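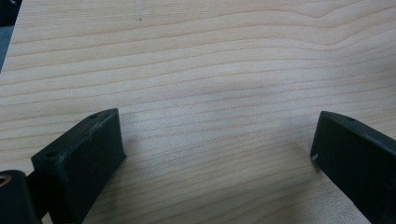

View from the tool: two fingers, one open gap, one wooden tabletop.

Oltham Hand Gripper, Model 4
Handheld demonstration tool for robot learning

Status: In stock
Ships from: Milton
Sold as: single unit or matched pair

The Oltham is a gripper with no robot attached. You hold it, you squeeze it, it picks up the thing, and it records how you did that. Repeat until you have enough examples to train a policy or until your thumb files a complaint. The Model 4 was redesigned around the thumb, so we expect the policy to come first.

It is meant for labs and small teams who need a lot of manipulation examples and would like to gather them at a kitchen table without booking time on an arm. The arm can join later, when there is something for it to learn.

What it does

The camera sits on the tool and looks out past the fingers, so each recording is made from the same place your robot's wrist camera will occupy. Finger opening is logged along with the video. Motion comes from the video and the inertial sensor together, and is worked out after the session on your own computer. There are no markers to stick on the walls and no base stations to knock over.

A trigger under the index finger closes the jaws. A button by the thumb starts and stops a recording. The two are now far enough apart that you will mostly press the one you meant. Owners of the Model 2 may take a moment to appreciate this.

The fingers

Fingers are printed in matte black plastic and come off with screws, which means they can be swapped, reprinted or ruined at very modest cost. The ones that come in the box are plain, blocky and not going to win any design awards. They are good at boxes, cups, bottles, folded cloth and most things with two sides. They are poor at coins, playing cards and anything lying perfectly flat on a smooth table. So are most robots, and you may as well find out early.

The mounting end takes brass threaded inserts. We used to run screws straight into the plastic, and we used to answer a great many emails about it.

Print files for the fingers are free to download. If you change the shape, change it on your robot too. A policy that learned with wide fingers and wakes up wearing narrow ones behaves about as well as you'd expect.

Working surfaces

Customers ask what they should record on. Record on whatever your robot will be working on, and then on a few other things. Plain pale wood is a fine place to start. The motion tracker likes some texture to hold on to: wood grain is better than a blank white panel, and a grain pattern with a bit of clutter farther off is better still. Glass is a bad idea. Mirrors are a worse one, and we have seen it tried.

You don't need to scrub the table between takes. A policy that can be defeated by a crumb was going to be defeated anyway.

Leave the jaws open and hold still for a moment at the start of every take. The software uses this to find the fingers and set zero. If you skip it, the take is saved with a warning, and the warning is easy to ignore until you have a whole folder of them.

In the box

Oltham Model 4 gripper with camera fitted
One pair of standard fingers, installed
One pair of spare fingers, for after the first pair
Hex key
USB cable, long enough to be in the way
Quick start card
Foam-lined case

Not included: computer, tripod, patience.

Specifications

Takes per charge: 41 in our standard cup test
Charging time: 40 minutes
Memory card slots: 2
Finger mount: brass inserts, screws supplied
Finger material: 3D-printed plastic, matte black
Hand: left or right, trigger guard reverses

The cup test is one person moving one cup from one side of a table to the other, and then wondering about their career. Shorter takes will give you more of them.

Software

Every unit includes Gomen, our recording and sorting program. Gomen pulls the takes off the card, lines up video with finger opening, and lets you throw out the bad ones with a single key. It apologizes when it drops a file. This began as a joke by the programmer and is now a feature, as several customers asked us to keep it.

Exports are plain video plus a table of poses and openings. There is no subscription and no cloud account. If you want your recordings on somebody else's server you will have to put them there yourself.

Robot-side adapters

The Gebreyes wrist plate holds the same fingers and camera at the same spacing on your arm. It is sold separately and we do recommend it. People who make their own bracket save a little money and then spend August measuring it.

Returns and repairs

Unused units may be returned in the case they came in. Used units may be repaired, at our bench, at prices listed on the service page. Scuffed fingers are not a fault. They are what fingers look like when someone has been using them. Cracked mounts are covered for the first year unless the crack has a footprint on it.

Page updated April 6, 2018. Quick start card and finger print files are under Downloads.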